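# My arm, my spinning wheel, and the 80 jobs on the list

I spent twenty years hauling other people's antiques up other people's stairs for Dekdale, so when Wael Hegazy told me the new picking system was going to "learn the trade" in simulation, I laughed out loud. Learn it from what, a cartoon?

Well, yeah, pretty much! Wael runs the practice rooms (that's what we call them), and my job these days is telling him what's wrong with them.
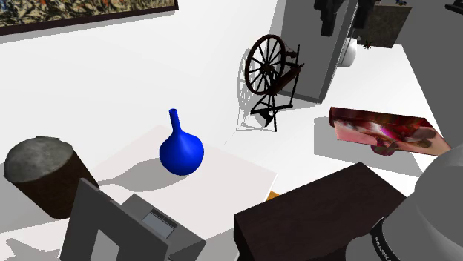
*A practice room in the simulator: blue vase, spinning wheel, and the arm at lower right.*

I look at a spinning wheel like that and my hands already know to stay off the spokes. The arm has no hands that know anything, so I have to say it out loud, and let me tell you, saying it is harder than doing it. Nobody on the old crew ever got paid for saying it, either. My back is thrilled with the new arrangement – my pay slip, less so.

And that's my beef with how Dekdale is going about this. There are 80 jobs on the review list, and the folks on it are the same ones who get called over every day to explain how you wrap a vase neck. If what they know is worth putting in the machine, put it in their wages too, and do it before July.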